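Storing seed potatoes in a burlap sack until planting

Posted in Vegetable Garden > Storage

Catinca Preda
I bought a sack of seed potatoes from Lelline at the end of winter and my beds won't be ready for another few weeks. They came in the burlap and I've left them in it, in the back porch, which gets some afternoon sun through a small window. When I looked in on Sunday a few near the top had sprouts the length of my thumbnail. Should I tip them out into trays now, or are they fine where they are? I don't have a cellar. The shed is unheated and we still get frosts. The variety is a maincrop, if that matters.

3 replies

Joscha Nolte
Tip them out. Burlap breathes well but the ones in the middle get no light, and one rotten potato in there will spoil its neighbours before you smell it. Egg cartons or shallow trays, one layer deep, the end with the most eyes facing up. Keep them somewhere bright but out of direct sun. 15 or 16 degrees is plenty warm. If the sprouts get long and white they need more light. Short, stubby and dark is the colour and shape you're after.

Keep the label with them. I once mixed two varieties and ended up lifting the lates a month early.

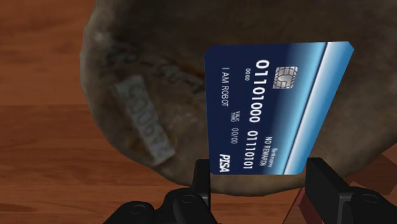 Burlap sack with the label still on, card held up in front.

As for the shed, I wouldn't. A hard frost will turn them to mush, even under a blanket.

Jannik Teuber
just leave them in the bag, my dad did it for years and never had trouble

Busisiwe Mtshali
I'm mostly with Joscha, but with a maincrop there's less to gain from sprouting early than with first earlies. If you're short of tray space, do half and leave the rest in the sack with the top rolled down, then go through it by hand every week and pull out anything soft. Move the sack out of the sun either way.

Don't wash them, and don't cut the big ones until a day or two before planting. Let the cut sides dry on newspaper first. Once the sack is empty, shake it out and hang it up. I use mine to cover the rows if a late frost is forecast, and it does the job as well as the fleece I bought from Wonus.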